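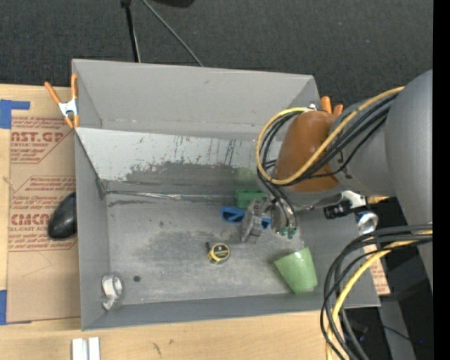
Ano 7 - N.º 138 - Página 30

A caixa de triagem: fundo, paredes e desgaste

Por Tarcísio Brito

Em qualquer oficina pequena há um recipiente onde acaba tudo o que não tem lugar atribuído. Pode ser uma gaveta, um balde ou o tampo de uma bancada. A caixa cinzenta de paredes altas, pousada sobre uma mesa de madeira clara, é uma das versões mais práticas, e tem sido pouco tratada nestas páginas. Os catálogos indicam o volume e a carga admissível. Sobre o comportamento do fundo ao fim de uns anos de uso, pouco dizem.

O conteúdo é o habitual de uma caixa deste tipo: uma fita métrica pequena, amarela e preta, um copo verde-claro tombado, um bloco verde retangular com um recesso mais escuro, uma peça de plástico azul, um objeto transparente encostado à parede esquerda. São formas sem relação entre si, e é isso que torna a triagem mais lenta do que a arrumação de parafusos ou brocas, onde a forma é constante e só muda a medida.

Altura da parede

A parede alta retém o que rola e permite encher a caixa sem vigiar o bordo. Em contrapartida, obriga a mão a entrar quase na vertical e projeta sombra sobre os cantos. Para objetos pouco volumosos, uma frente baixa resolve o acesso e mantém a retenção atrás e dos lados. O painel posterior inclinado é um compromisso razoável: o que ali cai tende a descer para o fundo, e as peças ficam mais afastadas do canto de trás, onde custam a apanhar.

O preço desse painel é o desgaste. A inclinação recebe os impactos e o atrito das peças que descem, e a metade inferior é a primeira a perder a tinta. Uma mancha escura de contorno irregular, acompanhada de riscos verticais finos e pequenas falhas, é um padrão de uso corrente. Não compromete a resistência do conjunto. Compromete a leitura visual, sobretudo com peças escuras de dimensão reduzida.

Fundo

Um fundo cinzento com raspagens esbranquiçadas e manchas escuras deixa de ser neutro. A fita métrica amarela continua a distinguir-se bem, tal como o verde do copo. O problema está nos transparentes. Um artigo de plástico incolor sobre cinzento gasto localiza-se pelo brilho das arestas ou por alguma zona opaca, quando a tem. Um anel transparente pode passar por uma marca do próprio fundo.

Há duas correções possíveis. A primeira é repintar com acabamento mate, depois de desengordurar e lixar. A segunda é assentar uma folha amovível de cor lisa, cortada à medida, que se substitui quando já não serve. Na oficina de Moura onde fiz a maior parte destes ensaios optei pela folha, em azul-acinzentado médio. Uma folha branca dá bom contraste com quase tudo, mas encandeia sob luz direta e volta a esconder os transparentes.

Junta inferior

O encontro do painel inclinado com o fundo merece mais atenção do que costuma receber. Se ficar aberto, acumula limalha, pó e anilhas. Uma tira metalizada fecha a junta e reflete alguma luz para o canto, mas enruga com facilidade e, uma vez enrugada, prende as peças finas. Convém aplicá-la numa só passagem, com espátula de borracha, e cortar as pontas em ângulo. O silicone neutro dura mais e limpa-se pior.

Ensaio de triagem

Em novembro comparei duas caixas comerciais, a Stomdale de fundo plano e a Harnville de painel inclinado, com um lote misto de 200 objetos. O critério foi simples: retirar tudo, uma peça de cada vez, para três tabuleiros (medição, recipientes, diversos). A Harnville foi mais rápida na primeira metade do lote. Com a caixa quase vazia a diferença desapareceu, e o resultado passou a depender do contraste entre a peça e o fundo.

A ordem de retirada também pesa. Começar pelas peças altas ou tombadas, como os copos, liberta área e evita que rolem sobre as restantes. Os cilindros e os cones devem sair antes dos blocos. A fita métrica pode ficar para depois: é compacta, estável e tem cor própria. Os transparentes saem no fim, com a luz baixa e lateral.

Copos

O copo levanta uma questão à parte. Deitado, um corpo cónico descreve um arco quando é empurrado e acaba com frequência contra uma parede. De pé, ocupa menos área e convida a ser usado como subdivisão, solução que desaconselho em caixas de triagem. O que entra no copo deixa de ser visto de lado e sai da caixa sem ter sido separado.

Manutenção

Esvaziar por completo, aspirar a junta, passar um pano com detergente neutro, secar. Os solventes fortes atacam as tintas de base aquosa e alargam as falhas existentes. Os divisores Dromcombe, vendidos à parte, encaixam na Harnville sem furação, mas anulam a vantagem do painel inclinado e só se justificam quando a caixa passa de triagem a arrumação definitiva. Nesse caso, uma caixa de parede mais baixa serve melhor e pesa menos na prateleira.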